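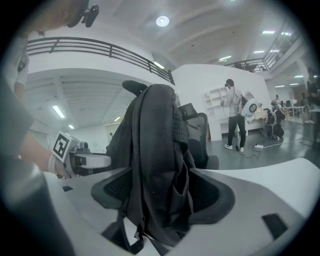 Zerrin Ateş wrote in to say that a bag on the back of a chair is perfectly all right, that she has hung hers there for years, and would I please find something worse to be cross about. I have tried. I keep coming back to chairs.

Her case, to be fair to it, is that the floor is filthy, the desk is full and the hook is at the other end of the room behind somebody who is on the phone. All true. A black mesh office chair with a dark grey backpack slung over the backrest is probably the commonest piece of office furniture in the country, and it has the great merit of needing no tools. So these are tips for people who are going to do it anyway, followed by a few for people who might be talked out of it.

If you must hang it

Empty the bottle first. A full water bottle is the heaviest thing most of us carry apart from the laptop, and it sits in the side pocket and pulls the whole bag round until the chair looks as if it has had a fall. The bottle can live on the desk, where you might even drink from it.

Put the laptop on the side nearest the backrest. If it's in the outer pocket the bag leans away from the chair and swings each time you turn to look at the clock.

Use both shoulder straps, one over each corner of the backrest. The little loop at the top was sewn on for a coat hook and for bags with nothing in them. I have mended three of these loops and was thanked for one.

If your chair has a headrest, don't hang anything from it. It's held on by a bracket and a couple of small screws on most of the chairs I've had apart, and the screws work loose quietly for months. You find out when you lean back.

Tuck in the danglers. Every rucksack has more strap than anybody needs, and the spare ends go down under the seat where the castors are. Roll each one up from the bottom and hold it with a bit of hook-and-loop tape or a thick elastic band off the broccoli. Failing that, knot it. A knot looks dreadful and works very well. The chest strap and waist strap can be clipped together round the front of the bag, which is the only use I've found for a waist strap.

Take it off before you get up. A chair is made to stay upright with a person in it. Remove the person, leave the books, the bottle and the spare shoes hanging off the back, and the lighter sort will go over when you brush past. Five-castor bases are steadier than four legs, so kitchen chairs are the worst offenders. Mine went over in February with a casserole in the bag. I won't go on about the casserole.

Clearing the castors

Sooner or later a castor stops turning and starts being dragged. It will be full of hair and thread, and the end of a strap if you skipped the bit above.

Turn the chair upside down on an old towel. Most castors pull straight out with a good tug; if yours won't, put a flat screwdriver between the castor and the base and lever gently, a little on each side. Snip the hair across with nail scissors or a seam ripper and draw it out with tweezers. Have a bin ready. It's worse than you think. A wipe, a puff of dry silicone spray on the axle if you have it, and push the castor home until it clicks. Cooking oil is not a substitute. It goes sticky and collects twice as much hair, and I speak as someone who had a Saturday job's worth of confidence and a bottle of sunflower.

Cables, while you're down there

Chairs and cables don't get on. A castor going over a flex all day will flatten it in the end, and you'll be none the wiser until you look. So look. If the outer covering is split or squashed, it's finished, and tape won't bring it back.

Run cables along the wall where you can. Where one has to cross open floor, use a rubber cover strip with sloping sides and cut it longer than you think, so that it reaches right under the desk. Get the power strip off the floor altogether if the desk has a back rail to fix it to. Then it's out of the way of feet, mops and tea. Leave slack at the desk end if the desk goes up and down. I didn't, and it took the lamp.

Dusting the mesh

Mesh looks clean for ever because it's black and full of holes. Vacuum it from behind with the soft brush, then go over it with a cloth wrung out in warm water and a drop of washing-up liquid. Let it dry before you sit down, particularly in pale trousers. Rough straps will fuzz the mesh along the top edge, and once it has fuzzed there's nothing to be done but hang a cardigan over it.

Somewhere else for the bag

The cheapest cure is a hook under the desk, at the side where your knees don't go. A clamp-on one needs no drilling and comes off when you move. Give it a tug with your full hand before you trust it with a laptop. I bought a Cemov one on a recommendation and it has held so far, though I had to put a scrap of old inner tube under the jaw to stop it marking the wood.

A low crate beside the desk also does the job. Put felt pads under it and don't let it become the place where post goes. Mine holds one rucksack and 17 takeaway menus.

Yi-an Hyun swears by a plain wooden stool, the sort with no back, because it can't have anything hung on it and the bag just sits on top like a visitor. I like this idea more than I expected to. The stool also gets used for changing light bulbs, at which point the bag goes back on the chair, and Zerrin may consider herself the winner until the bulb is in.

Related tips

Getting candle wax out of a tablecloth
Drawers that stick in damp weather
Squeaky chairs: where to oil and where to leave alone
What to do with 98 odd screws
The airing cupboard, revisited
Fixing a rucksack zip with a pencil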